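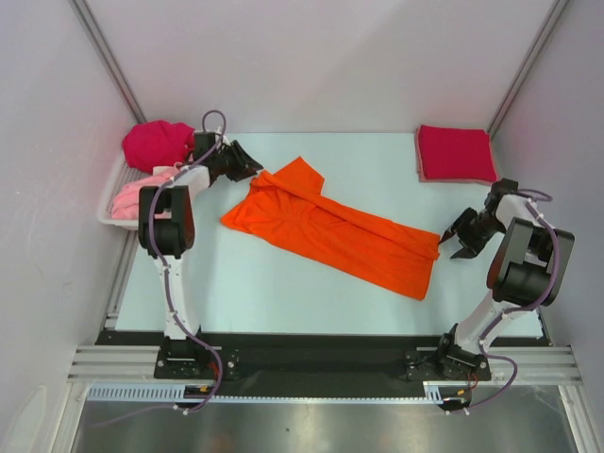

Sep 29, 2023
By Vy Khương

I have spent most of this year thinking about windows, and I would like some of that time back. We bought a narrow brick row house in Balgate with a kitchen at the rear that gets daylight for maybe an hour in the morning, and from the first week everybody who walked in said the same thing: put a big skylight in it. So we got quotes for a big skylight. And I'm here to argue, at some length, that most people who want a big skylight should buy a small one and spend the difference on the wall.

I know how that sounds. Overhead glass is gorgeous. I've stood in the Lakance showroom with my neck bent back like a tourist in a cathedral, and if they'd handed me a pen right then I would have signed. But a showroom is a tall room with air conditioning and no stove. My kitchen has an eight-foot ceiling, and in July the flat roof above it gets hot enough that the birds won't land on it.

Light from above is strong, sure. It's also flat, and it moves across the room in one hard patch that you end up chasing with the blinds (which you then have to buy, and they cost more than you think, and the motor is extra). Light from the side does something kinder. It comes in low, it hits the counter and the floor, and you get to see a tree or the neighbor's laundry or whatever you have out there. I like seeing out! A roof window gives me clouds, and I can go a long while without clouds.

The price is the other thing. The first quote, for a fixed panel 36 inches wide, came in at $2,707 before anybody had talked about flashing, drywall or paint. Fine, I thought, we can do that. Then the salesman suggested putting 4 of them in a row, with no bars in between, and I watched my husband do the math in his head and go quiet. The bigger version also needed a new beam, plus an engineer to say so.

My friend Nhi Châu went the whole way on hers. She has a Bretero unit over the dining table, the full-width kind, and it is beautiful, and she'll be the first to tell you she wears sunglasses at brunch. In February she gets a cold draft down the back of her neck. She put a rug up there one summer – on the actual roof, held down with bricks – until the heat broke. She still loves it. I would too, probably, if it were hers and I was only visiting.

What I wish the sales people would do is ask what you're planning to do in the room. I chop onions and help with homework. I don't need a planetarium for that. The one person who did ask was the woman from Govindasamy, a small outfit that mostly does replacement sashes, and she stood at my sink for 6 minutes before saying the back wall was the problem. There was a perfectly good opening there once, bricked up by some previous owner, and you could see the old lintel from the yard.

So that's where the money is going. We're opening up the old window and making it taller, with a sill deep enough for herbs, and there will be one little vent skylight over the stove that opens with a pole. A pole! No app, no motor, no rain sensor.

I do get the case for the big glass roof if you have a room with no outside wall at all, or a stairwell, or a studio where you paint all day and want that even north light. Go ahead, and get the good blinds while you're at it. For the rest of us I'd say stand in the room at four in the afternoon, look at the walls first, and leave the ceiling for last. Our mason starts on the brick as soon as the permit comes through, and I've already bought the basil.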